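Who Decides Where a New Hospital Goes?

A hospital is one of the biggest things a government ever builds. It costs a lot of money and takes years, so many people want a say in it.

First, someone has to show that a new hospital is needed. In the town of Flostcombe, the old one had 40 beds and was built when far fewer families lived there. By last winter, patients were often sent to Rurier, over 2 hours away by bus.

Next, the health minister asks for a plan. A minister is a member of the government who looks after one subject, such as schools, roads or health. The plan says how big the building will be, what it will cost and who will own the land.

Land can cause arguments. In Flostcombe there were four places to choose from. One belonged to the town and one belonged to a private company. Some people worried that the company could make rules about the hospital later on. Others said a written agreement – called a lease – would stop that from happening.

Then people get to speak. They can write letters, go to a public meeting or sign a petition. A petition is a request with many names on it. The one in Flostcombe had 1305 names.

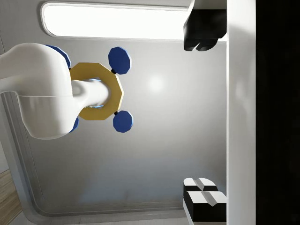
After that, the elected members vote. They read the plan, ask the minister questions and can ask for changes. If most of them vote yes, the money can be spent and building can start.

Words to know
Lease: an agreement to use land that someone else owns.
Petition: a written request signed by many people.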